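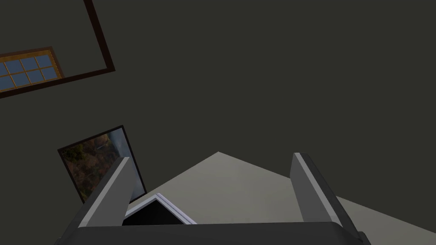 Page last changed: Jun 28, 2021

Branach cell, simulated two-arm robot. Wrist view and head view both checked after the Lenz driver update.

Symptom: the right wrist view sat rotated against the gripper frame by some 3 degrees. Jaws commanded fully open for the check, wall picture used as the far reference. Finger plates are fixed to the gripper body, so a shift of the background against the plates means the camera mount offset, not the jaws.

Reloaded the mount file from March. Offset dropped but did not clear. Found two entries for the wrist joint in the Cineo config, the second overriding the first. Deleted the second and restarted the cell.

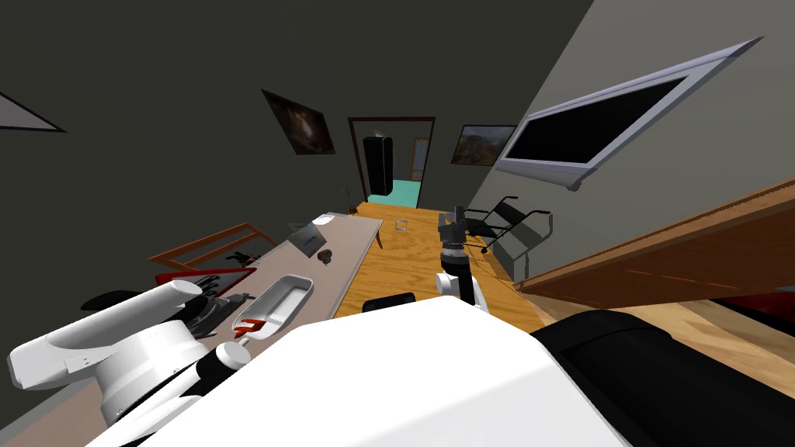 Kimstead bench asks that the old entry be commented out next time instead of deleted, as their export script still looks for the line number. Fair. Line put back as a comment, config saved as rev 118.

Next, jaw travel. Open and close run 4 times at low speed, logging commanded against reported width.

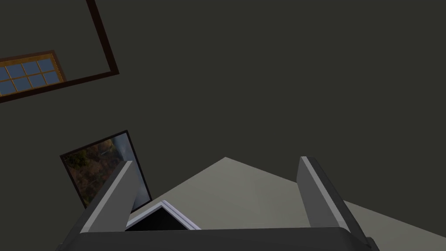
Reported width lags on closing only. Raised the damping on the finger joints one step and cut the solver step in half. Lag is now inside the limit. Contact settings left alone, they were tuned for thin parts and I don't want to redo that.

Head camera tilt is set in the scene file, not in the robot file. Do not correct it in both.

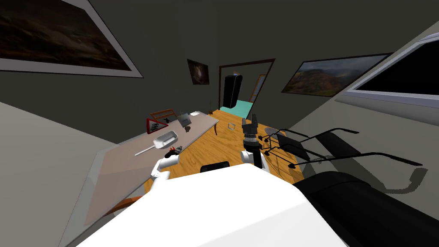
Does the left arm need the same damping change? Only if its closing log shows the lag; it loads its own joint file, and that one has not been touched.

Still open: left arm log, backup of rev 118 to the Lenz share, old mount file to be renamed.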